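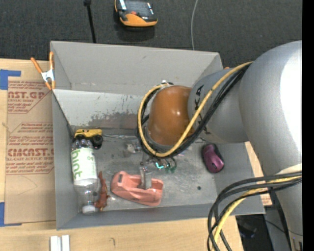
Vakholm, January

Plolton, the loyalty app, has written to say I have 1015 points. A voucher costs 1000, so you would think I had a voucher. I don't. Points earned before Christmas are "settling", and my usable balance is 347.

I asked what settling meant and got a reply signed Tobiloba Ogunleye, very polite, which told me it was when points settle. It can take up to 15 working days. Do some vanish along the way? He didn't say.

My sister swears by the thing and has had two free lunches out of it. I've seen what she spends to get them. I'd sooner have the bread ten pence cheaper and keep my postcode to myself, but I'll give it until the end of the month.

3 comments
Share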